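Standby Power in Shared Student Housing: Measurements from Two Kitchens and a Common Room

Group 2: Adwoa Alhassan, Tetteh Abugri, Zuweira Tsikata
Supervisor: Fredy Flores

1. Background

Electricity at Pledham House is billed to the building as a whole and split evenly between residents. No resident sees a reading for an individual room or appliance. The group wanted to find out how much of the shared consumption comes from equipment that is plugged in but not being used. Standby power is defined in this report as the power drawn by an appliance while it is not performing its main function. A microwave showing the time is in standby. A refrigerator between compressor cycles is not, and refrigerators were left out of the study.

2. Method

Measurements were taken in March in both kitchens and in the common room. A plug-in energy meter was placed between the wall outlet and the appliance. Each appliance was left in its normal idle state for 60 minutes, and the energy reading at the end of that period was taken as the average standby power in watts. Appliances with more than one idle state, such as the television, were measured in the state in which residents usually leave them.

Where several appliances shared a power strip, the strip was measured first with everything connected. The appliances were then unplugged and measured one at a time. The sum of the single readings was compared with the reading for the full strip. Any strip for which the two disagreed by more than the resolution of the meter was measured again.
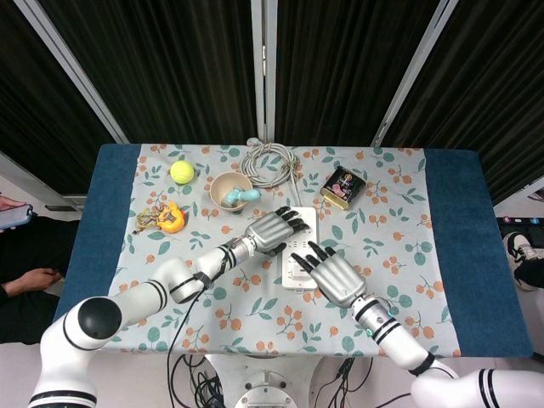 The meter resolves 0.1 W. Readings below this value were recorded as zero, which means that phone chargers with no phone attached do not appear in the totals. Mohammed-Awal Boateng of the building office provided the floor plan and the list of appliances owned by the house. Appliances brought in by residents were added to the list by hand.

3. Results

The total standby load for the three rooms was 51.6 W. Assuming that this load is present at all hours, the annual energy is

51.6 W x 8760 h = 452 kWh (rounded)

The common room accounted for more than half of the load. The largest single item was the audio receiver, which is left on with no input selected. The television and the game console came next. In the kitchens, the microwaves and the coffee machine were the main contributors. The toasters and kettles drew no measurable power when idle.

The meter for the shared areas recorded 3770 kWh over the previous year. The calculated standby energy is therefore 12 percent of the shared consumption.

4. Sources of error

The assumption of a constant load is the weakest part of the calculation. An appliance in use is not in standby, so the annual figure is slightly too high for items such as the television. A correction would require a usage log, and the log sheets posted in the common room were filled in too irregularly to be used.

The low-power accuracy of the meter was checked against a second meter borrowed from the Trestell lab. The two agreed to within 0.2 W on all items above 1 W. Below 1 W the spread was larger in relative terms, but these items make up a small part of the total.

5. Recommendations

The audio receiver, television and console should be connected to one switched strip, with the switch placed where it can be reached without moving furniture. The router must stay on a separate outlet. The coffee machine has an automatic shutoff that is currently disabled and should be turned on.

The microwaves could also be switched off at night, but the clocks would have to be reset each morning, and residents asked in the kitchens were not in favor. This measure is not recommended.

A repeat measurement after the strip has been installed is planned for the second half of the course. Zuweira Tsikata keeps the raw readings and the appliance list.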